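Grasp planner picks a pose inside the mesh on the winged staff object
Project: Civura sim / Component: grasp planner
Opened: 2023-02-14
Status: open

Hi all, me again! I've been running the Erura object set through the planner since the January update and nearly everything is fine, but the winged staff with the snakes on it is driving me up the wall. I asked for 100 grasp candidates, 44 survived the collision check, and the top-ranked one goes right in among the coils. Same seed, same answer every time, so at least it's repeatable.

First thing I tried was bumping the clearance margin from 3 mm to 18 mm. Survivors dropped (good) but the winner hardly moved (not good). Then I turned on the wrist view and paused the sim at the pre-close pose to see what the planner thinks it's doing.
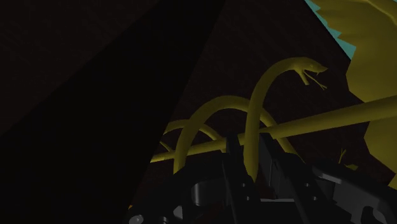 Wrist view at pre-close, top-ranked candidate. One finger is in front of the rod, next to the snake with the raised head.

My guess is the collision mesh. Those arches have real gaps in them, and if the convex split is filling some and skipping others, then the planner is scoring against a shape that isn't the one being rendered. I dumped the collision geometry from Sistitz and sure enough, the wing is one big lump and the smallest coil is missing completely!

Update, same afternoon: reran the split with the Grasso settings at a finer resolution. The coil is back, yay, but planning now takes up to 3 times as long and I still get a winner in the same spot. So the mesh was wrong, but there's something else too. I suspect the scoring likes the rod because it's long and smooth and ignores whatever is wrapped around it.

Could somebody who knows the scoring code tell me where the per-finger clearance gets read? I've attached the seed, the config and both meshes. Leaving this open for now.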